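Twelve baskets is too many baskets, and I had more than that. They were on top of the kitchen cabinets, on the floor of the hall closet, under the bench by the back door, and nested inside each other in the spare room. Over the past two weeks I have gone through all of them, and I'm writing down how I did it because I know I will want to look it up the next time.

I never set out to collect them. Baskets come with things. Fruit comes in them, bread comes in them at a dinner, and then the fruit and the bread are gone and you have a basket. I also buy them. Last July I bought three in one afternoon at the Folitz flea market, and the only reason I stopped at three was that I couldn't carry a fourth.

## Getting them down

I started with the cabinet tops. Anything stored above a stove for a few years gets a coat of grease, and the grease holds dust, and the two together turn into something like felt. I spread an old sheet on the kitchen floor and put everything on it. That took up the whole floor, so I moved to the dining room and did it again.

Then I sorted into piles. I tried sorting by size first and that was no use at all, because size doesn't tell you whether you want a thing. I sorted again by what each one had been used for in the past year. The largest pile by far was the one for baskets that had been used to hold other baskets.

## Cleaning

I did the cleaning before I decided what to keep. A dirty basket is easy to give up on, and I've thrown out things before that only needed a wash.

My method for wicker and rattan:

- Take it outside and knock it upside down against your palm. Most of the crumbs come out in the first few knocks.
- Vacuum with the soft brush, inside and out, on low.
- Go over the weave with a dry paintbrush. I use a one-inch brush with natural bristles. It gets into the gaps where the vacuum doesn't reach.
- Wipe with a cloth wrung out in warm water and a small squirt of dish soap. The cloth should be damp and no more than that.
- Wipe again with plain water.
- Stand it on its rim somewhere with moving air and leave it until the next day.

The greasy ones needed the soap step twice, and one of them needed it four times. I have a bottle of Fedeo wood soap under the sink and I tried that on a bread basket. It worked fine, but the smell stayed in the weave for days and I wouldn't use it again on anything that holds food.

Don't dry them on the radiator. I did that with a small oval one and the handle split overnight. It had been a perfectly good handle.

Varnished baskets are simpler. They take a damp cloth well and dry fast. Painted ones I treat carefully — the paint comes off in flakes once it has started, and water speeds it up. I had one painted basket, white, and by the time I had finished brushing it there was more paint on the sheet than on the basket. It went in the yard waste.

## Deciding

I gave myself a limit, and the limit was the shelf. There is one open shelf in the pantry, under the canned goods, and what fits on it stays. Baskets that are in use somewhere else in the house don't count against it. The one with the mail in it stays where it is, and so does the one with the hats and gloves.

I cut the obvious ones first. Broken handles went, along with anything with a stake poking up through the bottom, and a hamper whose lid had been missing since before we moved here. After that it got slower. I had a tall narrow one that I liked a great deal and had never found a use for. It was too narrow for umbrellas and too deep for anything I'd want to find again. I kept it out on the table for three days, walked past it, and then put it in the box to go.

Five went to the Nurkbridge thrift store. They only take household goods in the morning, and they want them clean, so the order I did things in worked out. The woman at the door looked them over and took all five without any discussion. Two more went to the neighbors for eggs.

## The shallow ones

The group I had the most trouble with was the shallow bowls. They're the least practical shape, in one way. You can't carry anything in them and they don't stack as well as you would think. But they get used more than all the others. They sit on the table and things get put in them, mostly rolls and clementines, with the odd set of keys.

I like the round ones where the weaving begins at a little knot in the middle and the strands go outward like spokes. You can follow how it was made. A flat bottom matters more to me than the pattern, though, because a bowl that rocks will drop a clementine on the floor every time somebody reaches for one. I also look for a thick rim, wrapped tightly. The rim is where you grab it, and a thin one comes loose after a couple of years. 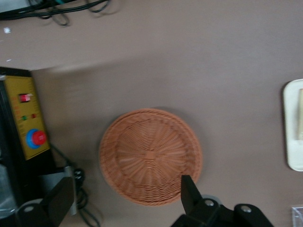

I'd check whether the wrapping on the rim goes all the way around in one piece, a reader wrote after I mentioned the shallow ones last week. Mine had a join I never noticed, and that was where it started to come undone. A dab of wood glue and a clothespin overnight held it for years. If you line it with a cloth napkin you'll also save yourself most of the brushing.

I've gone over the rims of all the ones I kept since reading that, and found one join that was starting to lift. I glued it as suggested. The napkin I already knew about and had stopped doing, for no good reason, so I have started again. A dinner napkin folded in quarters is the right size for mine. The big linen ones hang over the side and get pulled.

## Where things stand

The pantry shelf is full and nothing is on top of the cabinets. I wiped down the cabinet tops and laid wax paper along them, which I can pull off and replace when it gets dirty.

The spare room still has one stack in it. Those are the Christmas ones, and I haven't looked at them yet. I also need a new paintbrush, because the old one is shedding bristles into the weave and I have been picking them out with tweezers.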